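Gallery: Laundry Handling, Bedroom Unit, Galville
Compiled by Panagiotis Vidmar
Last revised in August

This page covers the part of the laundry routine that happens outside the laundry room: collecting worn clothes in the bedroom, carrying them out, and bringing them back for folding. Washing and drying have their own page. The notes apply to the furnished one-bedroom units at Galville, which all have the same hard-wearing gray floor, white walls and dark baseboard. Fixtures differ a little from unit to unit, but the routine does not.

Two items do most of the work. The first is a plastic basket with slotted walls. The second is the bed, which serves as the sorting and folding surface because no table in the unit is large enough for a pair of pants laid flat.

1. The basket

White, rectangular, rounded corners, openings along the upper part of the walls. The open wall matters more than the size. Damp items left in a solid tub overnight pick up a sour smell that a normal cycle does not always remove. In a slotted basket the same items can wait until morning without much harm, provided they are not pressed down.

The basket stands on a square of pale plywood. Set directly on the floor, it slides when something heavy is pulled out from one side, and lint collects under it. The board can be lifted and wiped in one go. Dark cotton goes in first on collection day, with anything small beside it where it can be found again.
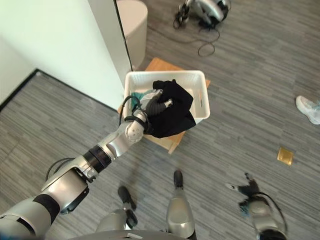

How full should the basket be before it goes to the machine?
Level with the row of openings for mixed clothing, and a little lower for towels or denim, which take up more room once wet.

Notes on loading:

Dark and light clothing share the basket but not the drum. Separate them at the machine.
Check pockets before an item goes in. Paper tissue is the usual problem with black clothing.
Turn dark shirts inside out. Fading shows first on the shoulders and the outer seams.
Do not leave sleeves or legs hanging over the rim when the basket is carried — they catch on door handles.

The Plulton machine in the shared laundry takes 8 kg on the cotton program and spins at up to 800 rpm. That speed is enough for everyday clothing. Heavy sweatshirts come out wetter than most people expect and need a longer time on the rack. The rack is an Akinola folding model with 12 rails. Leave an empty rail between thick items.

2. The bed as a work surface

The bed is made before any clothing is put on it. A flat duvet shows what has been dropped and what has not, and dark clothing against white bedding is easy to sort by eye. Black and navy are harder to tell apart under the ceiling light, so pairs of dark socks are best matched by the window in daylight.

Only dry, clean items go on the duvet for folding. Worn items may be gathered there briefly on collection day, but dye from new dark cotton can transfer if the fabric is damp. The cover is 100 percent cotton and takes a hot wash. Marks from dye should be treated the same day with an oxygen-based powder; we use Zosus, one scoop in a bucket of warm water, with the cover soaked before washing.

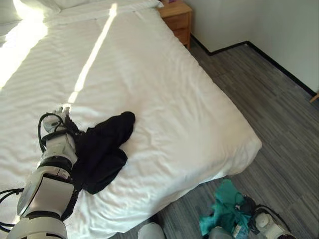
Dark garment on the made bed, bright sun. Galville, bedroom unit.

Folding order, as used in the units:

Pants first. Lay them full length, match the inner seams, fold in half, then in thirds.
Shirts next, face down, sleeves crossed behind, bottom hem brought up to the collar.
Small items last. They fill the gaps in the drawer.

Keep the stack toward the foot of the bed and leave the pillow clear. A stack built near the pillow tends to lean as the duvet settles under it, and the top items slide off. Smooth the duvet by hand between stacks — small ridges are enough to tip a pile of shirts.

The nightstand is not used for clothing. Its drawer is too shallow for anything folded in thirds, and the top is kept for the occupant's own things.

3. Putting away

Folded items go into the wardrobe on the same day. The empty basket goes back on its board, with a hand's width between it and the wall so that air can reach the rear openings. Wipe the board first. Once a month the basket is rinsed in the shower with plain water and left upside down until dry.

Corrections to this page can be left at the Galville front desk, marked for Vidmar.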